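Athumani Mesh Bag Project: November progress report
Prepared for the Drokmont small grants program 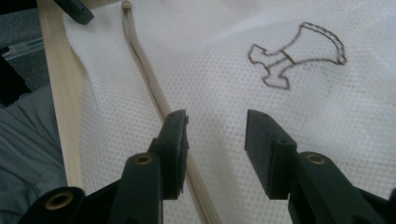
White mesh with beige zipper, cream edging strip and an outlined figure on the mesh.

Since our last report the sewing room has moved from samples to regular production, and we couldn't be happier with how the bags are coming along. Your grant set us a target of 2000 finished mesh bags for the Grarkard laundry and produce-sharing scheme. We have 1000 packed and delivered, and the second half is cut and waiting in bundles by the machines.

The zippers were our big worry in the spring. Mesh this open likes to stretch while you sew it, and the early samples came out with a ripple all the way down the seam. Ingeborg Fuchs spent two weeks trying different stitch lengths and finally settled on basting the tape by hand before it goes anywhere near a machine. It is slower (quite a bit slower!) but we rip out far fewer seams, and the newer sewers picked it up in a single session. The mesh still creases when it has been folded in storage. We tried steaming it flat before cutting and have decided it isn't worth the time.

We also changed the binding. The first cream strip frayed in the wash tests, so we switched suppliers to Tokance, whose strip is a little wider and much easier to feed through. The price per roll went up, and we covered that out of the thread budget, where we had money left over.

The outline figures have been a real pleasure. Families at Grarkard asked for something that would help children find their own bag on a crowded line, and the drawing group came up with far more shapes than we could ever use. We are working with 3 for now, all plain outlines left unfilled so that the mesh can breathe. The one with the wide curved top and the blocky base is the clear favorite. Some of the finer corners come out a little jagged where the line follows the holes in the mesh, and we have stopped fighting it.

Spending to the end of the month stands at $2822, against the first installment. Cathal Dunne has the receipts and will send them separately with the signed summary sheet. The one item not yet billed is the repair to the older machine, which was out for most of a week and is now running well.

Next up: finish the second half, run another wash test with the new binding, and hold the Monday evening sewing class that people keep asking us for. We'd love for someone from Drokmont to come by while the bundles are being sewn.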